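Trokolberg Bench Arm: simulation package

Small yellow arm, two-finger gripper, bench mount. Sold as a simulation model with matching hardware to follow in June. Developed at our Brimemville office.

What it's for
Buyers ask us first whether it can do chores yet. A few, on a good day. Turning a stove dial and setting a thermostat are the jobs we work on most, along with the shop-floor versions of the same thing. A person does these without looking. An arm has to find the knob, close on it squarely and stop at the right mark - and the neighbouring knobs get in the way.

It won't fold laundry, and we don't sell it for dishes. Loose cloth and wet plates are still beyond it.

What's included
Arm and gripper model
Room, table and knob panel
300 practice tasks, graded easy to hard
Licence for one site, renewed yearly

Optional
Zabala task pack: up to 1,800 further tasks, kitchen and workshop
Nirnia logging add-on: saves every run, including the failed ones

Price
Base package $3,000. Logging add-on $569. Taxes extra.

Simulated views: the arm at the table, then the labelled knobs close up.

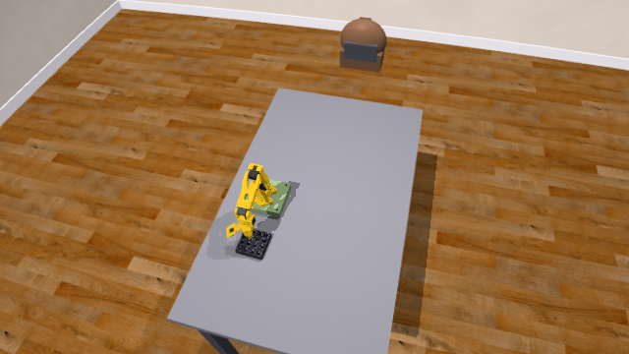
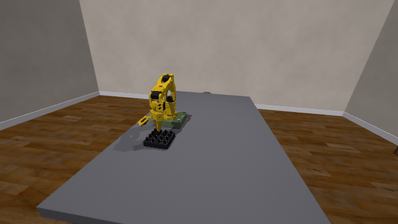
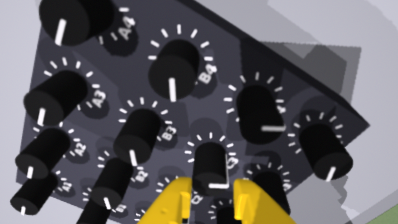

Before you order
A task that works in simulation may need retuning on a real bench. Knob stiffness is the usual trouble, then lighting and glare. We'd plan on a few weeks of adjustment before leaving an arm to work on its own, and for home use we'd still want a person in the room.

For a quote or a trial licence, ask for Rakiya Garba in sales and tell us which chore you have in mind.

Page updated May 9, 2023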